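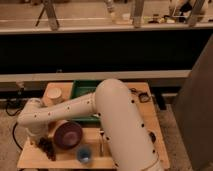 I want to write some posts about the Vuorinen bridge story, because I see it again in my feed this morning and many people are angry about a thing that did not happen. Please be patient with my English, I will go slowly.

For those who missed it: on Saturday a page called Druteo published that the town of Vuorinen will charge people on foot to cross the river bridge, and that the price goes up if you walk slowly. Druteo is a humor page. It has always been a humor page.

By the evening the post was shared 3,000 times. I looked at the comments for a long while. Most of the people there believed it fully. Some wrote to the town office and asked where they can buy a monthly pass.

Then a member of our regional council shared it also, with the words "This is what happens when you vote for them." He has many followers. After this it was not possible to stop it.

I do not write his name, and I ask you not to write it in the replies. He has had enough messages, and some of them were very ugly. My subject is how we read, and he is only one of the readers.

What I found more interesting is the second day. People told him in a polite way that Druteo writes jokes. He answered that if it was a joke, the town should say so officially, and as long as the town is silent he will treat it as an open question.

So on Sunday, on a day off, the town had to publish a notice that there is no fee for walking. I read this notice three times. It is very short and you can feel that the person who wrote it was tired.

And what came next? Under the notice people wrote "no smoke without fire" and "so they were planning it." The denial made new believers. I have seen this before, with the Huvum water story in March, but not so fast.

If you do not remember Huvum: it was a post that the tap water there will be turned off at night to save money. Also from a humor page, a different one. The water company denied it and some people were filling bottles in the bathtub for a week. My aunt was one of them. She still has the bottles.

I want to be fair to the people who believed. The Druteo post did not look like a joke when you saw it on a phone. The name of the page was in small gray letters, and when you share it, the line "humor and nonsense" disappears. You see only a title and a picture of a bridge.

Also the title was near to the truth. The town did raise the parking price by the river this year. When a real thing is a little strange, a false thing which is more strange finds an open door.

One more point for fairness. I asked in my own group chat, which has 12 people, who had read the text until the end. One person. In the last paragraph it says that ducks will pay half price. Everyone else stopped at the title, and I am sorry to say that I am in this "everyone else."

Yes, I believed it for maybe ten minutes. I was already writing an angry message to my sister. Then I thought, who would measure how slowly I walk? I went back and read it again and I found the ducks.

Some of you ask in the replies if such pages should be forbidden. I do not think so. I come from a place where it was not so easy to print a joke about the mayor, and I do not miss it. But I would like the word "humor" to travel together with the post when it is shared. I think this is a small thing to ask.

Another reply asks why I do not demand that the council member say sorry. He took his post down last night and wrote nothing. I would prefer two sentences from him, "I made a mistake, the fee does not exist." But I understand it is hard to write these two sentences when so many people are looking. I wrote them to my sister and even this was not pleasant.

Correction to my post above, a reader from Erkeck wrote to me: the parking price was raised in two steps and the first one was last year. Thank you. I leave the old post as it is so the replies make sense.

Same reader says that the bridge story is now going around in Erkeck, but there it is about the Erkeck bridge and the price is 70 cents. The original did not have any price in it. So somebody added this number on the way.

If a relative sends it to you today, Mon 20 July, please do not laugh at them. Send them the full text and ask what they think about the ducks. I tried this with two people and both of them called me back.

I will turn off replies on this thread tonight, there are more than 100 and I cannot read them all after work. If you have a screenshot of the Erkeck version with the full text, please send it by private message. I have only the title.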